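冷蔵庫まわりの小物整理メモ、Markdown版です。わたしが自分のために書きはじめたものなんですが、Themis Chatzigeorgiouさんに「見せて」と言われたので、人が読める形に直しました(直しきれていないところもあります!)。

# maltley-trays

透明トレーに細かいものをしまっていく作業の記録です。リポジトリ名のMaltleyは、うちの作業部屋の呼び名から取りました。

## 入っているもの

- `items.csv` 小物の一覧。全部で2178行
- `trays.csv` トレーの一覧と置き場所
- `notes/` 思いついたことを書き散らしたメモ
- `photos/` 作業中の写真

`items.csv`の列は `id`、`name`、`color`、`tray`、`memo` の5つです。`color`はわたしの目で見た色なので、かなりゆるいです。赤茶とオレンジ茶の境目なんて、朝と夕方で気分が変わります……。気になる人は`memo`も一緒に見てください。迷ったときは迷ったと書いてあります。

## 使い方

CSVなので表計算ソフトでそのまま開けます。文字コードはUTF-8です。トレーごとに見たいときは`tray`で並べ替えるのがいちばん早いと思います。`tray`が空欄の行は行き先が決まっていないもので、消さずに残しておいてもらえると助かります。

## しまい方のルール

底に溝のあるトレーには、平たいものや細長いものを入れます。布ものは別の箱へ。ベルトやひもが付いているものを一緒に入れると、出すときに全部ついてくるんですよね。

トレーは引き出し用の透明なタイプが好きです。横からのぞけるし、持ち手の穴があると棚の奥からでも指一本で引っぱれて、もうこれなしには戻れません。ラベルは手前の面に小さく貼る派ですが、Stergiouの棚だけは上から見るので、ふちに貼っています。

IDは1000番台が台所、3000番台が作業部屋。2000番台は最初に適当に振った番号の名残で、場所に意味はないです。いつか振り直したい。

## 直したいところ

- `name`の表記ゆれ(「トレー」と「トレイ」が混ざっています)
- 4月に足した分の`memo`がほとんど空
- Prarnnessの棚の置き場所が古いまま

見つけた間違いはIssueに書いてもらえたら、たいてい金曜の夜にまとめて直しています。

## 写真
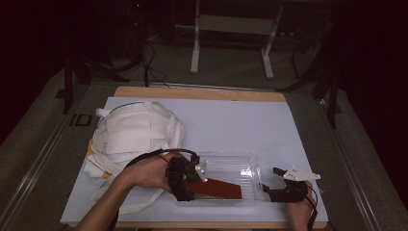
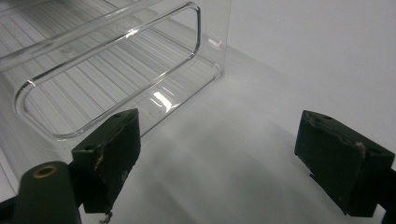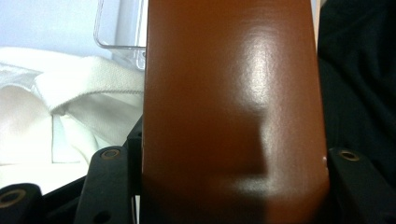

## 質問

**同じ小物が2つのトレーに分かれているときは、どう書けばいいですか?**

トレーごとに1行ずつ、別のIDで書いてください。`name`はそろえておいて、`memo`に相手のIDを入れておくと、あとで検索したときに両方見つかります。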